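Chapter 11
Quilted and Padded Outerwear: Handling, Folding and Storage

11.1 Scope of the chapter

Chapter 10 dealt with single-layer woven garments, in which the fold is governed almost entirely by fabric weight and grain. Padded garments behave differently. A quilted jacket or vest consists of an outer shell, a layer of filling and a lining, joined at intervals by stitching. Each stitched line is a place where the garment is thin; each panel between the lines is a place where it is thick and holds air. Folding, compression and storage all depend on the relation between the two.

The terms used are those of the Otberg classification, introduced in Chapter 2. A channel is the padded space between two neighboring quilting seams. A line is the seam itself. An edge is any outer boundary of the garment, whether hemmed, bound or elasticated.

11.2 Picking up and laying out

A padded garment should be lifted by an edge. When the shell is gripped in the middle of a channel, the filling shifts away from the grip and the load falls on the shell fabric alone. At an edge, the layers are stitched together and move as one. Shiny shell fabrics also slide easily over one another, so the grip must close on all layers before the garment is raised. 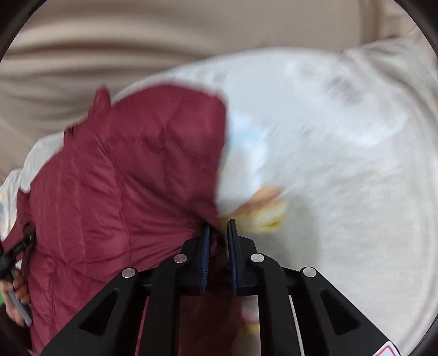 Figure 11.1. Quilted garment held by the edge. Creases radiate from the point of grip.

Creases of this kind are temporary in most synthetic shells and need no treatment. The garment is next laid on a flat, clean surface large enough to take its full width. A made bed is suitable in the home; a table is preferred in the workroom. Zippers are closed, pockets emptied and sleeves, where present, drawn out straight.

11.3 The lengthwise fold

The first fold runs the length of the garment and sets the width of the finished block. For shelf storage in the Prilley system, a width of 11 inches is standard, with a tolerance given in Table 11.2. The fold is made by hand pressure only, working from the hem toward the collar so that trapped air can escape. Pressure is applied along the fold and then released. A successful lengthwise fold is close to straight, even where the rest of the outline is not. In Figure 11.2 the left side of the block shows such a fold, while the top edge rises to a shallow peak and slopes down to the right. A curved top edge is acceptable at this stage.

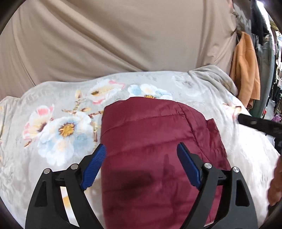

Gathered edges require separate attention. They are bulkier than the flat panels beside them and tend to spring outward. They should be placed on the outside of the block, where they can expand without lifting the layers above.

11.4 Compression and recovery

Filling that is kept compressed loses loft. Paulauskas (Appendix B) recommends that a padded garment be stored under no load greater than its own weight, and that stacks be limited accordingly. Vacuum bags are excluded from this chapter and are treated in Chapter 13.

Review terms: channel, line, edge, loft, block width

200 shares
15 comments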